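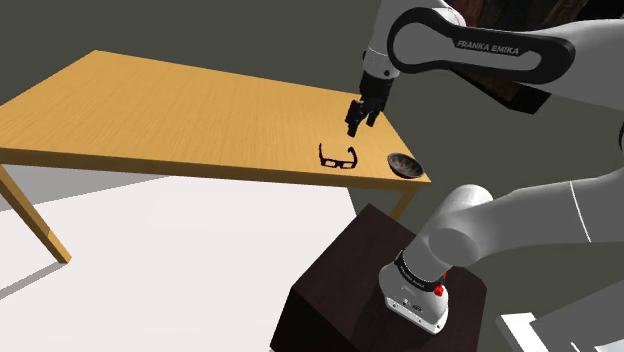 Does vinegar really take hard water film off dishes? It takes off a good part of the fresh stuff, and does very little for film that has been building up for years.

Home > Kitchen > Tips > Cleaning

Filed under: Dishes & Glassware

By Joana Pacheco, December 2021

I have read the same vinegar tip on a lot of sites, usually with a promise that your glasses will look new. Mine didn't. White vinegar, straight from the bottle, ten minutes, then a soft brush: that cleared the cloudy ring on tumblers I'd bought in April. The older ones came out a bit less cloudy, and I suspect half of that was the brushing.

Then there are the powders. Windilora costs more than a gallon of vinegar and the label says it lifts "up to 58 stains," whatever a stain is when you count it. I used a whole packet and couldn't tell its glasses from the vinegar ones.
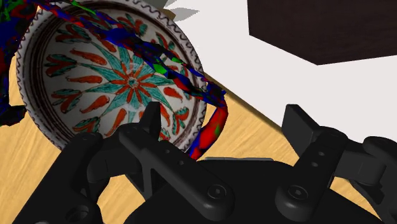 Baking soda is the other thing people swear by. Mixed with vinegar it fizzes, and the fizz mostly means the two are canceling each other out. Use one, rinse, then use the other if you must. I'd keep both off anything painted until you know whether the color is under the glaze. A bowl with teal leaves and red flowers all over the inside gives you plenty to lose, so try a damp cloth and dish soap first. Skip any gold trim entirely.

My neighbor Cathal Daly says lemon works better. It smells better, I'll give him that.

What about tables? Vinegar gets recommended for water rings on wood too, and I'm not buying it. Wipe spills up early and find out what finish you have before you put anything sour on it.
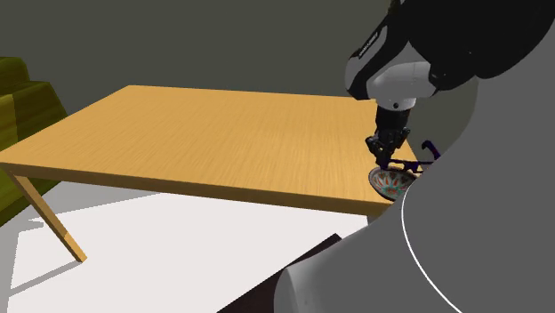
Dishwasher rinse aids

Worth using if your water is hard. The store brand did the same job as the fancy one in my machine, so I buy the store brand.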